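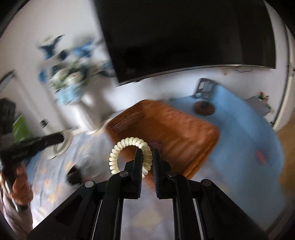
A coiled ring, much like the kind you wear in your hair.

Last updated: November

The Holitz Mile

Lleucu Maddocks had run the Holitz Mile four times and come in last in every one of them, and she loved it more than Christmas!

It started at the bottom of Zustbridge, by the river, and climbed to the old radio mast at Holitz, and there was not a flat yard in it. More than 1000 people turned out to watch. They hung out of windows, they banged on baking trays, and the Prosser bakery gave away hot rolls to anyone with mud on their knees (which was everyone by the second bend).

"You're smiling," said Idris Gough at the start line. He sounded worried.

"Of course I'm smiling. Look at that hill!"

Idris looked at the hill. His brother Gwilym was already bouncing on his toes near the front, next to Leobardo Tovar, who had won it two years running and had the calves to prove it. Lleucu pulled her hair up high and wrapped her coil tie around it. Then Ambros Zwahlen lifted the old brass bell over his head, and they were off.

Oh, the noise! It came down both sides of the street like water. She passed the post office, she passed a man dressed as a teapot, and for a whole glorious minute she was ahead of six people. Then the cobbles began and her legs turned to soup, and the six people went by, and so did the teapot.

At the last bend she found Gwilym sitting on the wall with his shoe in his lap.

"Lace went," he said. "Snapped clean through. I was third, Lleucu. I was actually third."

She was already dragging the tie out of her hair. It stretched over the toe of his shoe, twice around the middle, and held the thing on as snug as a drum. Her hair fell straight into her eyes. She couldn't see a thing and she couldn't stop laughing.

"Go on," she said. "Go!"

He took two steps and stopped. Up by the mast the crowd was cheering Leobardo in, a great roar of it rolling down between the houses — and still there were 30 yards of steep wet grass to go.

"Together?" said Gwilym.

"I'll slow you down."

"I've got a hair tie on my foot," he said, and held out his hand, and they ran.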